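Packing tape keeps lifting off recycled boxes, what am I doing wrong?

Posted by Fadwa Ait Brahim, May 7, 2020
Category: Moving and storage

I'm moving from a second-floor flat in Breltbridge to a house and I'm packing books and kitchen things in used boxes from a greengrocer. I tape the bottoms with clear tape, one strip down the middle, and by the next morning the ends have started to peel on some of them. The boxes feel a bit dusty. The spare room is unheated and fairly damp. Should I buy brown tape instead, or is it the boxes? I have a lot still to pack and don't want to do it all again.

3 replies

Ilaria Sala
Mostly the boxes. Recycled board has short fibres and a dusty surface, so the glue sticks to the dust and then lets go. Wipe the flaps with a dry cloth before you tape. Don't use a damp one.

One strip is not enough for books either. Put one along the join and one across each end so that it makes an H shape. Run each strip at least a hand's width down the side of the box and rub it down hard with your thumb or a folded tea towel. The rubbing matters more than people think, as this sort of glue needs pressure to grip.

Keep the tape itself somewhere warm. If you leave the roll in the cold room overnight it will hardly stick at all. I keep mine indoors and only take it through when I'm ready to start.
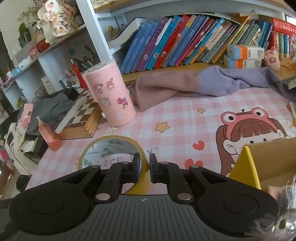 Clear packing tape, standing on its edge.

As for brown or clear, the colour makes no difference. What you want to look at is the type of glue. Acrylic is better for long storage and hot-melt grabs faster on rough card. For a move I would use hot-melt. Paper tape that you wet first is the best of all on recycled board, but it is slow work without a dispenser.

Damián Rosales
get new boxes. I did a whole house with supermarket ones and the bottom went on 2 of them on the stairs, one was plates

Assunta Mancuso
Agree with Ilaria about the H shape. I would add that greengrocers' boxes sometimes have a waxy coating, and no tape sticks to that for long. Scratch the surface with a fingernail and if it comes up white and greasy, use the box for cushions or bedding and tie it with string.

Also move the packed boxes out of the damp room if you can, or at least stand them on a few slats so air gets underneath. Books in small boxes only. Kurness do a book box that is fine for the price, and they take back any you haven't folded.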